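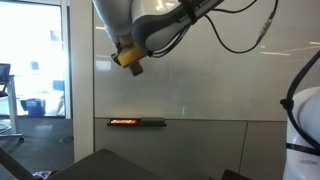 TALKS > Speaker notes > Budgeting

What the arm costs after you've bought the arm
Notes for the Moltby session, 6 August 2020

OK, start with the money, everybody's here for the money. When I put in my first request at Huden I wrote down the price of two arms and felt very organized! I had left out pretty much everything that hangs off them.

Point at the slide – the yellow mount at the wrist, then the cables. Look at how much cable there is, and at the black straps holding it to the arms. Straps are cheap. Spare cables are not, and you want them on the first order (we waited until June for ours and I'm still grumpy about it). My line for cables, connectors and straps is now 3,000 and I've stopped apologizing for it.

Then the fingers. Buy extras. Marchetti quoted us seven weeks for a replacement pair, and that's seven weeks of paying for a very nice coat rack.

Pause here, somebody always asks about leasing. Short version: we got lease quotes from Tollilia and Marchetti, and the Tollilia one included service visits. Read the part about who pays for shipping!

Next, the room. Tables, outlets, floor space, where the chairs go when an arm is at full reach. Measure before you sign. I did it after, and we bought a second table.

Skip the depreciation slide if we're running over. Hand out the blank budget sheet before questions.

We use cookies to remember your settings. Accept | Manage
Contact | © 2020 Huden | Back to top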